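Undcombe Whiteboard Set: data card

Version dated 09/05/2019. Maintained by Heino Priedītis.

Summary

The Undcombe set covers small hand-held whiteboards on tabletops: boards with nothing on them, boards with marker on them, and the items that tend to lie nearby. It was put together to support labeling of board state (blank or marked) and board outline under ordinary indoor light. The set does not cover wall-mounted boards, flip charts or chalkboards.

Contents

The set is split into three folders: tjoa, isberg and vurholm. The folder names refer to the table surfaces and carry no other meaning. Tjoa is the patterned stone-look surface, Isberg is plain white, Vurholm is bare wood. Each folder holds 16 sequences. Labels are stored next to each sequence in a plain text file with the same base name.

Board state: blank 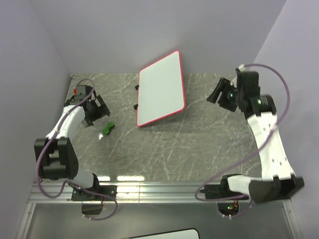 The label "blank" applies when no marker stroke is visible anywhere on the writing face. Shadows, reflections and edge color do not count as strokes. The Tjoa boards need some attention on the last point, as the pinkish-red border runs around the whole face and automatic stroke detection will pick it up unless the outline is shrunk inward first. The supplied outlines follow the outer edge of the border. To get the writing area only, shrink the outline by 3 percent of the longer side. Cast shadows on the table are never part of the outline.

Faint residue from earlier writing is labeled "blank" with the flag residue=1. If two labelers disagreed on residue, the flag was set.

Board position

Position is given as four corner points, listed clockwise from the corner nearest the rear of the table. Rounded corners are marked where the straight edges would meet if extended. A board that does not lie flat gets lean=1. No angle is given for lean, and the corner points should not be used to work one out. Clips, feet and tabs on the edge of a board are left out of the outline. They are labeled separately as "attachment" where they are large enough to mark.

Board state: marked
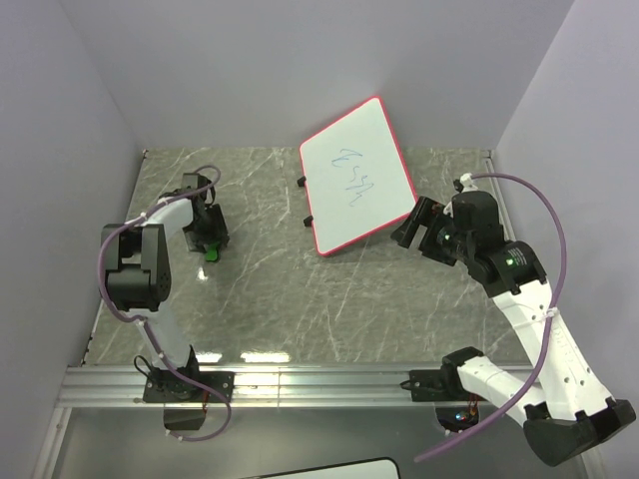
Labelers were told to record that writing is present and in which color, and to stop there. No transcription is supplied. Most of the writing in the set is short and hard to read, like the few blue characters near the middle of the red-bordered board, and an early attempt at transcription gave a different reading from nearly every labeler. The transcription column was dropped in November and older copies of the label files that still contain it should be discarded.

A marked board has the following fields:

state: marked
ink: blue, black, red, green or mixed
coverage: low, medium or high
residue: 0 or 1

Coverage is a visual estimate made against a printed chart. It is coarse and should be treated as a category.

Nearby items

Small items on the table are labeled "other" with a color and no object name. Items that are partly hidden get partial=1. Anything smaller than 10 pixels on its longer side is ignored.

Known problems

Glare on the Tjoa surface is sometimes close to the board face in brightness. Outlines in 17 label files were redrawn by hand for this reason and are marked redrawn=1.

Ink color is unreliable for black and dark blue in the Vurholm folder. Merge the two if color matters to your use.

Changes

Outline point order made the same in all folders. Attachment label added. Transcription column removed.

Corrections to labels should be sent to the maintainer with the folder name, the sequence name and the field in question.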